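A Morning at the Pavberg Tile Works

By Rianne Cuypers
May 14, 2019

The Bakker tile works in Pavberg opens its doors to the public every April, and this year I went, having run out of reasons not to. The bus from Rutdale takes 28 minutes and lets you off beside a gravel lot and a sign pointing the wrong way.

Our guide was Nassoro Temba, who has been in glazing for most of his working life and talks about clay the way other men talk about their knees. He led us past the mixing vats, then the presses, where powder goes in and a square comes out with a thump you feel in your teeth. A boy in our group asked to be pressed. Nassoro said the insurance didn't cover it.

The kiln is a long low tunnel, and the tiles ride through it so slowly that I kept checking whether they had stopped. They come out at the far end looking rested.

I had assumed the marble patterns were done by somebody with a feather. They are printed. The decorating room has what amounts to a very large office printer, and like every office printer it was being glared at by two people when we came in. The trick, Nassoro said, is to have enough different prints that your bathroom doesn't repeat itself. The cheap lines run to a handful. Bakker's best has 84, and he would like you to know it. 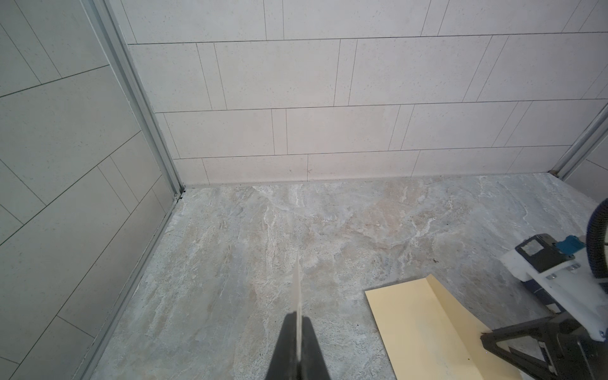

Stone-look porcelain in gray, beige and tan, with white veining.

Lunch was pea soup in the canteen, 333 grams of it according to the card on the counter - I have never met a more exact soup. The shop afterward sells seconds by the box. I bought one, then remembered the bus.

Entry is free, and so is the parking. Wear closed shoes. They do check, and the loaner pairs come in one size, large.

Print this page | E-mail this article

Comments (3)

Lotte Koster: We did our hallway in Bakker seconds. One tile is upside down and my husband can find it in the dark.

Abla Saab: Is the soup vegetarian?

Rianne Cuypers: Abla, there was sausage in mine.

Contact us | © 2019 Rutdale Weekly | Back to top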